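施設公開見学報告書
双腕ロボットによる調理器具操作のデモンストレーションについて

提出日:2018年6月6日
担当:第3班

1. 目的
本報告は、Skunwood社の施設公開日に見学した双腕ロボットの実演内容をまとめたものである。本班の課題は、家庭用品を対象とする把持作業において、作業台上の配置と把持位置がどのように決められているかを調べることである。

2. 見学の概要
説明は同社開発部のMarlene Stüber氏、装置の操作はBastian Albers氏が担当した。所要時間は80分で、前半が講義、後半が実演および質疑であった。講義では、作業計画ソフトウェア「Ondeck」と、動作記録の管理に用いる「Trimus」の役割分担が説明された。4月の時点で登録済みの動作記録は651件とのことである。

3. 装置の構成
作業台の奥側に2台のアームの基部が置かれ、手先はそれぞれ左右から作業領域に入る。手先はいずれも平行2指のグリッパである。制御側では左右のアームを別々の系として扱い、両者が同時に中央領域へ入る場合にのみ干渉判定を行う。判定の周期は40 msに設定されていた。

4. 実演の内容
対象物は蓋付きの鍋類と小型のカップである。課題は、蓋のつまみを把持して持ち上げる動作と、柄を把持して鍋の向きを変える動作の二種類であった。ガラス蓋は照明の反射により輪郭の検出が不安定になりやすく、つまみの位置を先に推定してから接近経路を決める方式が採られている。
柄付きの鍋では、柄の先端に近い位置を把持すると回転に必要な力は小さくなるが、指と柄の間で滑りが生じた場合の角度誤差は大きくなる。Stüber氏によれば、接近速度の上限は毎分400 mmである。
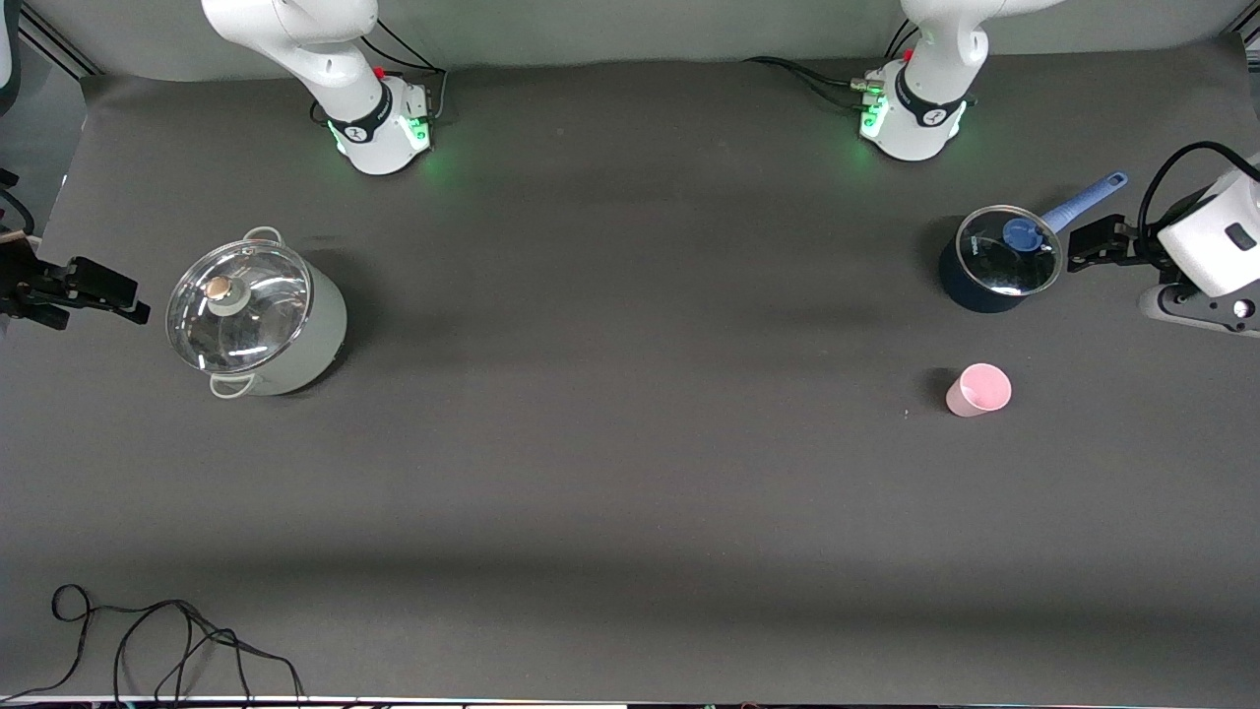

図1 作業台上の鍋2点とカップ、および左右のグリッパ

図1の配置では、深鍋の側に右アーム、片手鍋の側に左アームの手先がある。左アームのグリッパは片手鍋の柄の先端付近に位置する。深鍋は両側に金属製の取っ手を持つため、片手鍋とは把持の条件が異なる。

5. 質疑
本班からは、蓋の材質が変わった場合の把持力の設定について質問した。現状では対象物ごとに値を手動で登録しており、自動調整は未実装との回答であった。

6. 考察
片手鍋の向きを変える動作は1本のアームで行えるが、重心が柄から離れているため、持ち上げる場合には手首への負荷が問題になる。深鍋については両腕での把持が前提になると考えられる。ただし、内容物がある場合の条件は今回の説明に含まれておらず、比較はできなかった。
配布資料にあったMacBrayne方式の把持評価表は、付録Aに転記した。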